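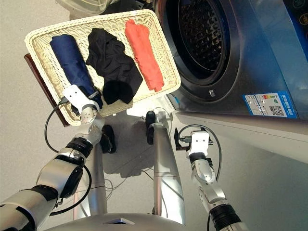

Rekha Reddy
Leiterin Beschaffung, Wäscherei Woklow

Besuch bei Brenby: Was ein zweiarmiger Roboter im Wäscheraum kostet

Brenby hatte im März Interessenten in seine Versuchsräume in Eren eingeladen. Ich bin hingefahren, weil wir für unser Werk 2 entscheiden müssen, ob im nächsten Haushaltsjahr Geld für einen Roboter an den kleinen Maschinen eingeplant wird. Die großen Waschstraßen sind davon nicht betroffen. Es geht um die Bewohnerwäsche aus den Pflegeheimen, die in kleinen Posten kommt und bei uns von Hand zwischen Korb und Maschine bewegt wird.

Gezeigt wurde die Arbeit mit einem Korb, einzelnen Wäschestücken und einer Frontlader-Waschmaschine. Der Roboter hat zwei Arme, an jedem sitzt ein Greifer. Für die Planung heißt das: Der Korb braucht keine eigene Halterung, ein Greifer kann ihn am Rand fassen, der andere bleibt für die Wäsche frei. Den Kipptisch für die Körbe, den wir im ersten Entwurf mit drin hatten, habe ich deshalb vorläufig gestrichen.

Das Grundgerät steht mit 162.000 Euro in der Preisliste. Mit Greifern, Handgelenkkameras, Einrichtung und Schulung kommt Brenby auf 195.000 Euro. Nicht enthalten sind der Wartungsvertrag und die Anbindung an unsere Software Teller, über die wir die Posten den Heimen zuordnen. Für die Anbindung soll ein eigenes Angebot folgen.
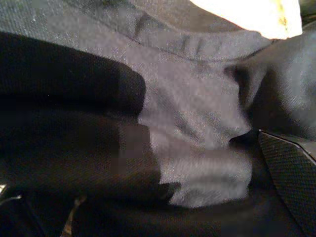 Bei den Greifern habe ich länger nachgefragt. Die Fingerauflagen sind Verschleißteile und müssen bei täglichem Betrieb alle 17 Wochen getauscht werden. Im Angebot ist ein Satz Ersatz dabei, danach zahlt man selbst. Dunkle Teile, die ineinander liegen, gelten laut Brenby als der schwierigste Fall, und davon haben wir viel. Ich habe darum gebeten, dass für einen Test unsere eigene Wäsche genommen wird, auch Strickware und Stücke mit offenen Säumen. Die Zusage habe ich, den Termin noch nicht.

Zum Platzbedarf – die Stellfläche vor den Maschinen reicht bei uns an drei von fünf Plätzen. An den anderen beiden müsste die Ablage weg. Ein Starkstromanschluss ist nicht nötig, der Boden muss eben und frei von Schwellen sein.

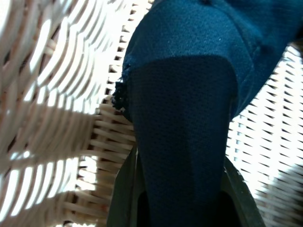 Die Lieferzeit liegt bei 30 Wochen ab Bestellung. Eine Miete bietet Brenby auch an, allerdings erst ab zwei Geräten und mit einer Laufzeit von drei Jahren. Für uns kommt das im Moment nicht in Frage.

In den Entwurf für das nächste Jahr stelle ich ein Gerät ein, mit Sperrvermerk bis nach dem Test. Offen sind noch der Preis für die Anbindung an Teller, die Wartungskosten ab dem zweiten Jahr und die Frage, wer bei Störungen in der Spätschicht erreichbar ist. Die Unterlagen von Brenby liegen bei mir und können eingesehen werden.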